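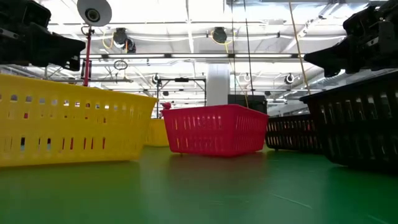
Kunststoffkörbe auf grüner Tischfläche

Häufige Fragen zu Pilling bei Strickwaren

Samstag, 5. Juli 2025
Von Elínborg Gunnlaugsson

Was ist Pilling?
Als Pilling bezeichnet man die Bildung kleiner Faserknötchen auf der Oberfläche eines Textils. Durch Reibung wandern lose Faserenden aus dem Garn, verschlingen sich und bleiben an einzelnen Ankerfasern hängen. Typische Stellen sind Unterarme, Seitennähte und der Bereich unter dem Taschenriemen.

Ist Pilling ein Reklamationsgrund?
In der Regel nicht. Eine Reklamation prüfen wir bei Knötchenbildung auf Flächen ohne erkennbare Reibung, etwa am oberen Rücken, sowie bei Maschenbruch oder offenen Nähten. Bitte das Teil ungewaschen lassen und vor dem Einsenden nicht rasieren.

Wie wird das Pillverhalten geprüft?
Sason lässt jede Strickqualität nach dem Martindale-Verfahren prüfen. Der Prüfling wird unter definiertem Druck gegen ein Scheuermittel bewegt und nach festgelegten Tourenzahlen visuell beurteilt. Die Skala reicht von Note 1 (starkes Pilling) bis Note 5 (keine Veränderung). Für die Freigabe verlangen wir mindestens Note 3-4 nach 2000 Touren.

Gilt das für alle Modelle?
Für die Linien Skesberg und Lindqvist ja. Ikcombe besteht aus lose gedrehtem Streichgarn und wird mit Note 3 nach 2000 Touren freigegeben. Der Wert steht im jeweiligen Produktdatenblatt.

Pillt reine Wolle stärker als Mischgewebe?
Das hängt von Faserlänge, Drehung und Maschendichte ab. Bei Wolle brechen die Knötchen meist nach einiger Tragezeit ab. Polyester und Polyamid haben eine höhere Biegefestigkeit, die Knötchen haften deshalb länger. Der Skesberg-Pullover besteht aus 80 % Schurwolle und 20 % Polyamid -- der Polyamidanteil erhöht die Scheuerfestigkeit an den Ellenbogen, verlängert aber die Haftung vorhandener Knötchen.

Wie entferne ich Knötchen?
Mit einem Fusselrasierer oder Wollkamm auf trockener, flach ausgelegter Ware. Den Kamm nur in eine Richtung führen. Knötchen nicht mit den Fingern abreißen, dabei werden weitere Fasern aus dem Garn gezogen. Rippbündchen und Zopfmuster nur mit dem Kamm bearbeiten.

Wie wasche ich pillinganfällige Teile?
Auf links, im Wollprogramm bei maximal 30 °C, mit einem Wollwaschmittel ohne Proteasen. Die Trommel nur locker beladen und keine Jeans oder Teile mit Reißverschluss mitwaschen. Weichspüler bitte weglassen. Er glättet die Faser und erleichtert das Herauswandern aus dem Garn. Liegend trocknen.

Hilft Einfrieren?
Uns liegen keine Messwerte vor, die eine Wirkung auf das Pillverhalten belegen.

Was bedeutet die Artikelnummer 148 im Pflegeetikett?
Sie kennzeichnet das Streichgarn der Ikcombe-Jacken. Bei Rückfragen zu Ersatzgarn bitte diese Nummer angeben. Das Garn wird in der jeweiligen Farbe der Saison beigelegt, solange die Partie reicht.

Kommentare

Maschenzahl schrieb:
Gilt die Note 3-4 vor oder nach der ersten Wäsche? Im Datenblatt zum Lindqvist finde ich dazu nichts.

E. Gunnlaugsson schrieb:
Geprüft wird im Neuzustand. Die Angabe wird im Datenblatt ergänzt.

tweedundtee schrieb:
Mein Skesberg pillt nur rechts an der Hüfte, genau da, wo die Umhängetasche sitzt. Mit dem Kamm geht es gut weg, am Bündchen weniger.

Ruth K. schrieb:
Gibt es das Garn 148 auch noch in Dunkelgrün vom Februar?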